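Setting Up a Cold Tea Station on a Side Table

Filed under: Serving and table setup
Written by Kirsty Baird

This page covers the layout of a small self-service table for bottled tea over ice. It assumes one table against a wall, guests serving themselves from the front, and a kitchen close enough for restocking. The same layout works for bottled water or juice, provided the bottles fit the rack.

What you need

A six-compartment wire bottle rack
Bottled tea, chilled
A tray for glassware
Stemmed glasses or tumblers
A large bowl for ice and a small bowl for slices or spent tea bags
Tongs or a scoop
Cloth napkins
A mug stand, if hot drinks are also offered

Choosing the rack

Measure the bottle at its widest point before buying a rack. The hoops should clear the bottle by 2 mm on each side. Less than that and the label catches on the wire when the bottle is pulled out; much more and the bottle leans. The rack I use is a Plakton with two rows of three. Farico sells a similar one with a center handle, but the handle gets in the way of tall bottles in the middle compartments.

Check that the rack stands level. Wire racks bend in storage, usually at the bottom hoop. Set it on a flat counter, press each corner in turn, and correct any rocking by hand. Do this with the rack empty.

Placing the parts

1. Wipe the table and let it dry. Bare wood or laminate is easier to keep clean than a tablecloth, which soaks up meltwater and drags when the rack is moved.

2. Put the bottle rack at the front center, with the long side parallel to the table edge. Leave a hand's width between the rack and the edge.

3. Set the glass tray directly behind the rack. A tray with a raised lip is preferable, as glasses can then be carried out and cleared in one trip. Stemmed glasses go toward the middle of the tray, where they are less likely to be knocked by a sleeve.

4. Fold the napkins and lay them beside the tray, on the side guests reach last.

5. Place the ice bowl next to the napkins, with the small bowl touching it. Keeping the two together confines drips to one area.

6. The mug stand goes at the far end, past the ice. It is the tallest item and blocks reach if placed any closer to the center.

Loading the rack

Start with three bottles and leave the other compartments free. A full rack looks tidy but is awkward to use: fingers have to go between adjacent caps, and returned bottles have no place to stand. Stagger the bottles so that no two are in neighboring compartments. With a two-by-three rack, this means both ends of the back row and the middle of the front row.

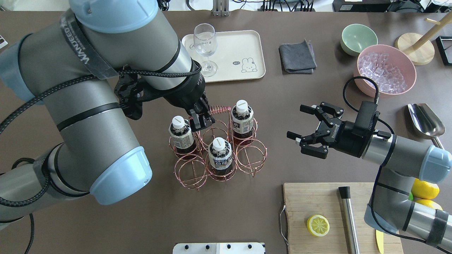

Staggered loading: three bottles of tea in the rack, glass tray behind, ice bowl to the right.

Hold each bottle by the neck and lower it straight down. If it stops partway, lift it out and try again - do not twist it, as this scrapes the label and can spring the hoop. Turn all labels to the front once the bottles are seated. Caps stay on until a guest opens the bottle.

Ice

Fill the ice bowl last, just before guests arrive. For a table serving four people, one 1000 ml bowl is enough for the first round. Use a glazed ceramic bowl and put a folded towel under it if the room is warm. Large cubes melt more slowly than crushed ice and are easier to pick up with tongs.

Pour off the meltwater whenever the bowl is refilled. Adding fresh ice on top of water gives a solid lump within a few minutes if the new ice is straight from the freezer.

Restocking

Keep spare bottles in the refrigerator, on one shelf, and bring them out 2 at a time. Bottles that stand in an open rack warm to room temperature, and tea poured warm over ice is diluted before it is cold. Put new bottles in the back row and move the older ones forward.

Empty bottles come off the table with each restock. If they are left in the rack, guests lift them to check the contents, and the front of the table gets crowded.

Common faults

Rack slides when a bottle is pulled. The table is too smooth for bare wire. Fit small silicone feet, or cut a strip of non-slip shelf liner to sit under the bottom hoops.

Glasses fog or spot. They were put out straight from the dishwasher. Let them cool fully and polish with a dry cloth.

Copper finish marks the table. Low-cost plated wire can leave a dark line where it stays damp. Dry the rack after each use and store it indoors. My Moffat rack did this after one summer on the porch.

Clearing down

Remove glasses first, on their tray, then the bowls, then the bottles. Carry the rack empty. Rinse it in warm water without scouring powder, shake it, and stand it upside down on a towel overnight.

Related pages: Folding cloth napkins flat - Washing stemmed glasses by hand - The Helcombe drinks cart, assembly notes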